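読了時間:2分
印刷する | メールで送る

双腕キット「Prekska」を2週間使ってみた

月曜の朝に届いてから、もう毎晩さわっています。Vorentの双腕アームキット、Prekska。レンタルプランで借りたのですが、これが楽しい!

組み立てと初期設定は、説明書どおりに進めて159分。腕を2本とも机の奥側に固定するので、手前が広く使えるのがいいんです。付属のサンプル動作は4種類あって、私がはまっているのは食パンをお皿からまな板へ移す練習(地味ですよね、でも奥が深い)。

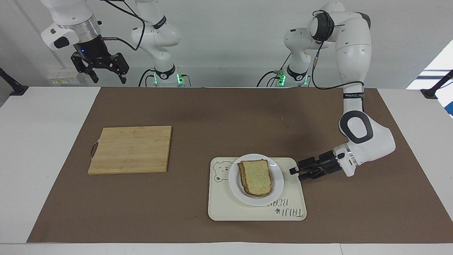

パンはやわらかいので、つかむ力の設定がすべてと言っていいくらいです。初期値だと耳のところがへこんでしまい、少しずつ下げていって、ようやくきれいに持ち上がるようになりました。教示のやり直しはほぼ200回。それでも画面がわかりやすくて、直したい動きだけ選んで録り直せるので苦になりません。

気になったのはケーブルの取り回しと、アプリの日本語訳がところどころ怪しいこと。サポートのLéonie Delormeさんに英語で問い合わせたら、その日のうちに返事が来ました。3月の更新で訳も直るそうです。

次はバターを塗らせてみたい。ナイフの持たせ方を考え中です。

コメント(3件)

Mwangi Magesa
うちはLeblancの片腕タイプです。2本あるとやっぱり違いますか?

管理人
違います!片方でお皿を押さえられるだけで、ぐっと楽ですよ。

Graça Falcão
つかむ力の設定値、よかったら教えてください。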